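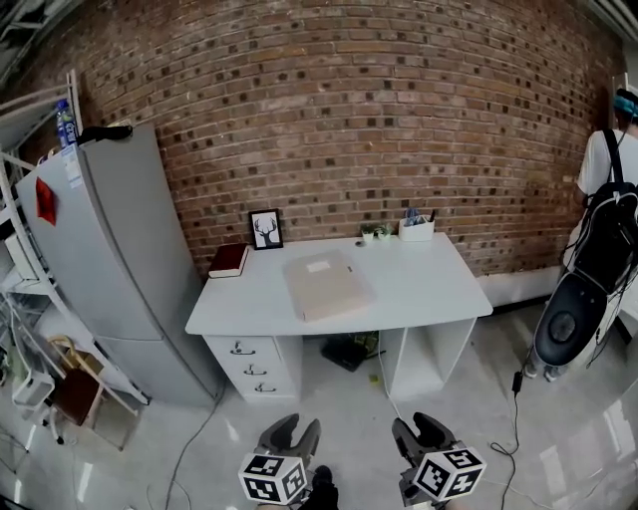 手持夹爪，基座附近的白色立方体上布满黑色基准标记，后方是靠砖墙的白色书桌。

从标记方块到关节轨迹：一条演示数据管线的内部结构

机器人学习类项目的论文里，数据处理通常只占半页附录。附录会写明相机型号、标记尺寸、滤波器名称，然后直接给出训练集的规模。从原始视频到可供训练的动作序列，中间的软件一般不公开，或者以一组无人维护的脚本形式公开。

Gemitz的工程团队在Korkthorpe维护的正是这一段。他们的管线输入是头部视角视频、惯性数据和夹爪侧的开合信号，输出是一串带时间戳的末端位姿、夹爪开度和逐帧质量标志。管线分成两个主要模块：Brokeck负责感知，把图像里的标记变成六自由度位姿；Thampi负责运动学，判断得到的轨迹能否由指定的机械臂执行，并给出关节空间的参考解。两个模块之间只通过一种文件格式通信，可以单独升级、单独回滚。

本文按数据流动的顺序介绍这条管线。网络结构和训练方法不在讨论范围之内。

一、为什么是方块

用平面标记求位姿是很成熟的做法：检测四个角点，已知标记边长和相机内参，解一个透视n点问题。开源实现很多，标定充分、标记足够大时，平移精度可以满足大部分抓取任务。

困难在旋转。单个平面标记在接近正对相机时，存在两个重投影误差非常接近的解，法向量分别偏向视线的两侧。角点定位只要有零点几个像素的噪声，求解器就可能在相邻两帧之间从一个解跳到另一个解。表现在轨迹上，是末端姿态忽然翻转，下一帧又翻回来。如果训练数据里混有这样的片段，策略网络会把它当作真实动作去拟合。

把标记贴在方块的多个面上，可以消掉大部分歧义。只要同时看到两个互不平行的面，角点就不再共面，双解问题随之消失。方块还扩大了可用的观察角度：手腕转动时一个面转出视野，相邻的面会转进来。

代价也有。方块每个面的投影面积小于同等体积的平板，角点间距短，对噪声更敏感。各面之间的相对位置必须已知，而打印、裁切、粘贴都会引入误差。Brokeck不使用方块的设计图纸，它为每一个方块单独做一次几何标定：把方块放在相机前缓慢转动，采集足够多能同时看到两个面的图像，再以各面之间的变换为未知量做光束法平差。标定结果按方块编号存档，夹爪更换方块后旧文件失效。

早期版本没有这一步，直接假定各面严格垂直。团队后来对照过两种做法，垂直假设下，换面的瞬间位姿会出现台阶，台阶的方向和大小在同一个方块上可以重复。这种误差不会被平滑滤波去掉，滤波只会把台阶变成斜坡。训练出来的策略在相应的手腕角度附近会多做一个小幅度的横移。台阶问题在方块逐个标定之后才降到噪声水平以下。

二、检测与角点

Brokeck的检测部分分三级。第一级在降采样图像上找候选四边形，目的是快；第二级回到原始分辨率，在候选区域内解码标记编号；第三级做亚像素角点优化。

第一级的主要风险是漏检。室内环境里四边形很多，书本、抽屉面板、画框、标签都会成为候选，但误检在第二级解码时基本会被排除，所以第一级的阈值可以放得很宽。真正麻烦的是标记边框与背景粘连。标记外围需要一圈浅色的静默区，方块上的静默区受面积限制往往很窄，碰到深色背景时，二值化后的边框会和背景连成一片，四边形提取随即失败。

处理办法是利用时间连续性。前几帧已经有可靠位姿时，Brokeck预测方块在当前帧的位置，把每个面的模型投影到图像上，直接在预测的角点附近沿边缘法向搜索灰度梯度。这条支路不依赖完整的四边形轮廓，静默区被侵占时仍可使用。它的缺点同样来自预测：如果前面的位姿错了，搜索会在错误的地方找到看似合理的边缘。因此预测支路给出的角点必须通过编号校验，即按求得的单应矩阵把标记区域拉正，逐格比对编码。比对不通过，这一帧按无观测处理。

角点优化采用边缘直线拟合，再求交点。常见的角点窗口迭代法在角点附近对比度好的时候精度更高，但运动模糊会让两条边的模糊程度不同，窗口法的结果会沿运动方向漂移。直线拟合利用整条边上的像素，对模糊的敏感度低一些。拟合时去掉靠近端点的一小段，那里受镜头畸变残差和打印圆角的影响最大。

镜头畸变单独说一句。头部相机为了把双手都放进视野，多半使用广角镜头，而夹爪经常出现在图像下缘，恰好是畸变模型最不可靠的区域。标定板如果没有在图像边缘采集到足够的样本，模型在那里就是外推。Brokeck的标定工具会把标定板角点在图像上的分布画成热力图，下方两个角落覆盖不足时拒绝输出标定文件。这个检查是强制的，没有跳过的参数。

三、联合求解与鲁棒核

拿到一帧内所有可见角点后，Brokeck对整个方块求一次位姿，不对各面分别求解再取平均。分别求解再平均的做法实现简单，却保留了单面双解的问题，某一个面选错了解，平均值就被拉偏。

联合求解以重投影误差为代价函数，配一个鲁棒核压制离群角点。初值来自两个来源：上一帧的外推，以及当前帧面积最大的那个面的两个解析解。三个初值各自迭代到收敛，取代价最小者。若最小的两个代价之比接近一，说明当前观测不足以区分，这一帧打上歧义标志。

歧义标志不会触发丢帧。Brokeck把两个候选解都写进中间文件，留给后面的平滑器处理。平滑器能看到前后文，由它来选比在单帧里硬选可靠得多。团队在设计文档中把这条写成一般原则：感知层可以输出多个假设，也可以输出没有假设，但不得在信息不足时输出单一假设。

角点的协方差同样向后传递。每个角点的不确定度由直线拟合的残差估计，再经雅可比矩阵传到位姿。方块离相机远、正对相机、只有一个面可见时，协方差椭球会沿视线方向显著拉长。下游如果忽略这一点，把每一帧的位姿等权看待，深度方向的抖动就会原样进入训练集。

四、曝光与反光

软件无法完全弥补糟糕的成像，但可以尽早发现它。

首要问题是曝光时间。手部快速移动时，标记编码在图像上糊成灰色，检测必然失败。缩短曝光会抬高噪声，对角点精度的影响远小于模糊，所以Brokeck的采集配置锁定曝光上限，让增益去适应亮度。自动曝光被限制在窄范围内，还有一层考虑：操作者转头从窗边看向室内时，自动曝光会连续调整，同一段演示里标记的模糊程度忽高忽低，质量指标难以比较。

其次是反光。光滑地面和白色台面会把光源反射进镜头，局部过曝；标记本身如果覆了亮膜，某些角度下黑色区域会变成白色。编码有纠错能力，少量格子翻转可以恢复，但高光若恰好落在边框上，角点就会偏移，并且偏移后的角点仍能解出合法编号。联合求解的鲁棒核能识别其中一部分。对于剩余的部分，Brokeck检查标记内部黑白格的灰度直方图，黑格灰度明显抬升时调低整个面的权重。

滚动快门是第三个来源。图像各行曝光时刻不同，手部横向运动时方块会被剪切成平行四边形，静态投影模型把剪切解释成旋转。如果相机只支持滚动快门，Brokeck在代价函数中加入线速度和角速度，按每个角点所在的行计算它的曝光时刻。未知量翻倍，单帧观测撑不住，速度项要用相邻帧的结果做先验。团队的建议是有条件就用全局快门，把这部分代码当作兼容旧数据的手段。

五、时间

演示数据里最容易低估的误差来自时钟。

一套采集装置里至少有三路数据：图像、惯性测量、夹爪开合。三路各有时钟，各有缓冲，经过的总线也不同。图像时间戳有的打在曝光开始，有的打在传输完成，驱动文档未必写清。夹爪静止时，时间偏差看不出来；夹爪在移动中闭合时，偏差会直接变成空间误差。物体明明在指间，数据却显示夹爪在到达之前已经合拢。

Brokeck把偏差估计分成两步。采集之前，操作者拿着夹爪对着相机来回晃动一小段时间，软件分别从图像位姿和惯性数据计算角速度，取互相关的峰值作为初值。采集之后，平滑器把时间偏差作为一个慢变量放进优化，与位姿一起估计。如果两步的结果相差过大，整段录制标记为待查。

夹爪开合信号没有独立的运动学量可供互相关。Brokeck利用图像，在能看到指尖的帧里估计两指间距，和传感器的开度曲线对齐。指尖并不总能看到，深色手指落在深色背景上时分割也不稳定，因此这个估计只在开合动作明显的片段上进行，整段录制合并得到一个常数偏差。如果片段太少，沿用同一套硬件上次的结果，同时写入一条提示。

丢帧的处理也属于时间问题。旧版管线遇到丢帧时按帧序号推算时间，一旦缓冲溢出连丢数帧，后续数据整体前移。新版只信任硬件时间戳，帧序号仅用于计数核对。两者不一致时以时间戳为准，序号的跳变写入日志。

六、相机在动

头部视角带来一个固定机位没有的问题：相机自身在运动。标记给出的是夹爪相对于相机的位姿，要得到夹爪在工作空间里的轨迹，还得知道相机每时每刻在哪里。

Brokeck支持两种参考。第一种是场景里固定一块标定过的标记板，相机位姿直接由板得到，精度好，限制是操作者的头不能转离标记板太久。第二种是视觉惯性里程计，不需要在场景中放东西，但会漂移，而且双手占据画面下部时，手上的特征点会被误认为静止背景。

后一种情况用掩膜解决。既然方块位姿已知，手和夹爪大致占据的区域就可以投影出来，里程计提取特征时避开这块区域。旁人走动产生的特征点没有这样的先验，只能靠一致性检验剔除。室内有人站在近处、占据大块画面时，剔除率会升高，里程计的不确定度随之增大。管线如实记录这个不确定度。

还有一种观点认为不必求世界坐标系下的轨迹，让策略直接学习夹爪相对相机的运动就够了。Gemitz没有排斥这种用法。中间文件里同时保存三组位姿：夹爪相对相机、相机相对世界、左右夹爪之间的相对位姿。最后一组在双手任务里尤其重要，它由同一帧图像中的两个方块直接求得，相机自身的定位误差在相减时抵消。两手配合拧盖、折叠、传递这类动作，对双手间的相对精度要求高于绝对精度。

七、平滑与空缺

单帧位姿序列进入平滑器，得到连续轨迹。平滑器是一个固定区间的批量优化，状态用三次样条表示，控制点分布在李群上，观测包括所有角点、惯性读数和里程计约束。由于处理是离线的，不需要因果性，优化可以同时利用前后的数据。

样条控制点的间距是关键参数。间距过大，轨迹被抹平，夹爪接触物体时的短促停顿会消失；间距过小，惯性噪声被当作动作。早期版本给全段使用同一间距，后来改为按惯性数据的能量自适应，运动剧烈处加密，静止处放疏。自适应的副作用是两段内容相似的演示可能得到不同的控制点分布，做逐点比较时需要先重采样。

歧义帧的两个候选解在这里裁定。平滑器先只用无歧义帧求一条初始轨迹，再把歧义帧逐一加入，选择残差小的候选，重新优化。如果整段录制的歧义帧连成长片，初始轨迹在该处没有约束，裁定就不可靠，管线会把这一片全部标成无效。

方块被物体或另一只手遮住时，轨迹出现空缺。惯性数据可以撑一小会儿，之后误差随时间快速增长。Brokeck默认的可填补上限是约132毫秒，超过这个长度的空缺不做插值，原样保留为空。这个上限可以按任务调整，调整后的值写入文件头。

是否填补长空缺，使用者之间有分歧。做训练的一方希望片段尽可能长，中间有断点会让序列模型的数据加载变得复杂；维护管线的一方坚持插值出来的动作没有观测支持，不应与真实动作混放。目前的折中是提供一个独立的填补工具，输出另存，逐帧标明来源，主文件不变。

八、Thampi：轨迹能不能走

手持设备采集的动作由人的手臂完成，人的肩、肘、腕和机械臂的关节结构不同。人能轻松完成的姿态，机械臂可能够不到，或者需要在奇异位形附近高速翻腕。把这些轨迹不加筛选地用于训练，策略会在部署时给出控制器无法执行的指令。

Thampi读取Brokeck的输出和一份机械臂描述文件，对每条轨迹做可执行性分析。分析分三层。

第一层是可达性。对轨迹上每个采样点求全部逆解，没有逆解即标为不可达。基座的摆放位置对结果影响很大，所以Thampi把基座位姿作为变量，在允许范围内搜索使可达比例最高的位置。搜索以整批数据为单位进行，不按单条轨迹优化，否则每条轨迹都有自己的理想基座，合在一起没有意义。

第二层是连续性。每个采样点有若干逆解分支，需要在时间上挑一条不跳变的路径。Thampi把它构造成图上的最短路径问题：节点是各时刻的逆解，边的代价是关节位移的加权和，跨越关节限位的边直接删除。冗余机械臂的逆解是连续的一族，先按臂角离散，求出最短路后再做局部优化。

第三层是动力学限制。关节速度、加速度和力矩都有上限，人手的瞬时加速度却很高，尤其在抓取后的抬升段。如果只是局部超限，Thampi尝试在时间轴上拉伸：保持几何路径不变，按路径参数重新分配速度。拉伸会破坏动作与外部事件的时间关系，例如接住滚动的物体时不能放慢。因此拉伸默认关闭，打开时要求任务描述中声明环境是准静态的。

路径本身也允许有限度的偏离。在远离接触的自由运动段，末端偏差放宽到5毫米以内，用来绕开奇异位形；在接触段不允许偏离。接触段由夹爪开度和速度联合判断，宁可多判。团队承认判断规则很粗糙，推抹布、按按钮这类夹爪不开合的接触容易漏掉，目前靠任务标注里的人工区间补足。

Thampi的结论不覆盖碰撞。手持采集时没有机械臂连杆，操作者的手臂也不会沿着连杆的空间走。要检查连杆与桌面、抽屉、墙壁的碰撞，需要场景的几何模型，而头部视角视频重建出来的模型在遮挡区域是空的。空的区域按自由空间处理过于乐观，按障碍处理又会否决几乎所有伸进格架的动作。Thampi现有的做法是只检查已经重建的表面，结果以“未发现碰撞”表述，文档特意提醒使用者，这不等同于“无碰撞”。

九、参考点与工具变换

方块装在夹爪基座附近，训练需要的是指尖中心的位姿，两者之间有一个固定变换。这个变换的误差经杠杆放大：旋转差一点，到指尖处就成了可观的平移。

标定方法是把指尖顶在一个固定的锥形凹坑里，转动夹爪，方块在空间中画出球面的一部分，球心即指尖。这一步只能得到平移，旋转要靠另一个动作：夹住一块已知方向的量块，读取此时方块与量块的相对姿态。两个动作合计几分钟，左右夹爪各做一遍。

手指张开时，指尖中心是否随开度移动，取决于机构。平行开合机构的中心基本不动，连杆机构的指尖走弧线，中心会前后移动。Brokeck允许把指尖中心写成开度的多项式函数，系数由不同开度下重复凹坑标定得到。实际使用中很多人省略这一步，以全闭状态的结果代替所有开度。对张开很大才接触物体的任务，省略的后果是抓取深度系统性偏浅或偏深。

部署端的夹爪与手持端的夹爪，还要对齐一次参考点。指长、指面材料、开度上限只要有一项不同，同样的末端位姿就对应不同的接触状态。Thampi的描述文件要求同时填写两端的指尖定义，缺一端则不运行。

十、质量字段与检查界面

每一帧输出除位姿外附带27个质量字段，包括可见面数量、角点残差、协方差迹、歧义标志、空缺来源、时间偏差估计、可达性和关节余量等。字段只增不减，废弃的字段保留列名，填空值。这样的规定让文件头看起来臃肿，好处是几年前写的读取脚本仍能运行。

字段多，靠肉眼翻表格不现实。团队做了一个检查界面，上半部分播放原始视频，把方块模型和指尖坐标轴叠加在画面上；下半部分是沿时间轴排列的色带，每条色带对应一个字段。鼠标停在哪里，视频就跳到哪一帧。叠加显示很朴素，却是使用频率最高的功能。残差曲线正常而叠加的坐标轴明显偏离指尖，多半是工具变换文件拿错了，这类错误在数值指标上完全看不出来。

左右夹爪的方块编号写反也属于这一类。两只夹爪外形相同时，位姿轨迹本身没有异常，只是左右互换，单手任务里甚至能照常训练。现在软件在启动时要求每只夹爪单独在相机前闭合一次，核对开合信号与方块编号的对应关系，核对失败不能开始录制。

界面也支持标注。操作者可以划定区间并附上任务阶段、失败原因、接触起止。标注与自动字段分开存放，重新运行管线时标注不会被覆盖。区间端点按时间戳记录，不按帧号记录，重采样之后依然有效。

十一、回归测试

感知软件的改动很难用单元测试把关。改一个阈值，检测率上升，某类背景下的角点偏差也可能同时上升，总平均值看不出变化。

Brokeck的回归集由178段录制组成，按困难类型分组：快速挥动、单面长时间可见、双手交叉遮挡、强反光地面、深色背景、低照度、近距离人员走动，等等。每次合并代码前全部重跑，报告按组给出检测率、残差分布和轨迹差异，任何一组退化超过阈值都会阻止合并，其他组的改善不能抵消。

这套录制中只有一部分带有外部动作捕捉系统给出的参考轨迹。没有参考的录制用自洽性指标代替，例如留出一部分角点不参与优化，用得到的轨迹去预测它们的位置；又如夹爪放在台面上静止的片段，位姿的离散程度应当与声明的协方差相符。协方差偏小比偏大更危险，下游会因此过度信任数据，报告对两个方向采用不同的阈值。

可重复性是回归测试的前提。平滑器中有并行归约，浮点求和的顺序随线程调度变化，两次运行的结果在末位上有差别，经过歧义裁定可能放大成不同的候选选择。团队用固定的归约顺序解决了这个问题，速度有所下降。质量字段中记录代码版本、标定文件的哈希和全部参数，给定同样的输入和版本，输出应逐字节一致。这一条也写进了测试。

Thampi的测试相对容易，多数情况有解析答案。它的麻烦来自描述文件：不同厂商对关节零位、旋转方向和法兰坐标系的约定不同，同一台臂的描述文件在不同来源之间也有出入。测试集为每份描述文件保存一组从真机上读取的关节角和末端位姿，正运动学对不上就拒绝加载。

十二、存储与重跑

原始数据不删除，这是管线设计的前提。每当Brokeck有改进，旧录制都应能重新处理并得到更好的轨迹。为此采集端只做无损或近无损的记录，不在现场做检测，也不按检测结果筛选。

近无损的界限经过试验。视频编码的量化会改变标记边缘的灰度剖面，码率不够时，直线拟合的结果会随编码块的边界出现周期性偏差。团队的做法是对整幅画面使用中等码率，对方块所在区域额外保存一份无损裁剪。裁剪区域由一个轻量的跟踪器在线给出，边距留得很大，跟踪丢失时退回整幅无损，直到重新找到方块。

批量重跑的调度没有特别之处，任务按录制切分，彼此独立。值得一提的是增量计算：管线的每一级都以输入哈希和参数哈希作为缓存键，只改平滑器参数时，检测结果直接从缓存读取。检测占去大部分计算时间，缓存命中时调整平滑参数的等待从整夜缩短到一次午休。缓存键最初漏掉了镜头标定文件，更换标定后仍在使用旧结果，问题潜伏了一段时间才由检查界面上的坐标轴偏移暴露出来。此后所有外部文件一律以内容哈希入键，不再使用路径。

隐私处理也放在这一级。头部视角视频会拍到旁人、便签、屏幕和包装上的文字。遮盖操作生成单独的发布版本，原始版本留在受限存储中。遮盖发生在位姿计算之后，模糊区域若与方块重叠，以保留标记为先，这样的帧另行列出供人工复核。

十三、尚未解决的部分

接触力不在数据里。标记和惯性传感器只能描述运动，夹爪闭合后手指是否压紧、物体是否在滑，图像里往往看不出来。用夹爪开度的微小变化间接推断压紧程度，对软物体有一定效果，对硬物体基本无效。增加力传感器会改变手持端的重量和线缆布置，进而改变人的动作，是否值得尚无结论。

线缆本身也是一个因素。供电线和数据线垂在身侧或拖在地上时，操作者会不自觉地避开某些转身和跨步，数据里的移动范围因而偏小。这种偏差不体现在任何质量字段中，只有把轨迹按水平位置统计出来才能看到。Gemitz的统计脚本已经包含这一项，输出为占据图，阈值由使用者自定。

可变形的工具变换是另一项。夹爪用力夹持时，基座与手指之间的结构会弯曲，方块位置不变而指尖偏移。现有模型把这一段当作刚体。在夹爪上再加标记可以测量弯曲，但手指上的空间有限，标记会进一步变小，回到角点噪声的老问题上。

标记的视觉痕迹也有人提出疑问。训练图像中总有一个布满黑白图案的方块，部署时机器人手腕上未必有。策略是否会把方块当作定位依据，各组实验的结果不一致，与网络结构和数据增强方式都有关系。管线提供按方块投影区域涂抹或替换纹理的选项，默认关闭，选项的实现与隐私遮盖共用同一段代码。

Brokeck的下一个版本计划把时间偏差从慢变量改为分段常量，以适应数据线重新插拔之后偏差突变的情况。Thampi一侧的工作集中在接触段判断，候选方案是把物体的运动也纳入观测，要求物体本身能被稳定跟踪。两项改动都会触及共用的文件格式，字段追加的草案已经放进仓库，读取端的兼容测试正在补写。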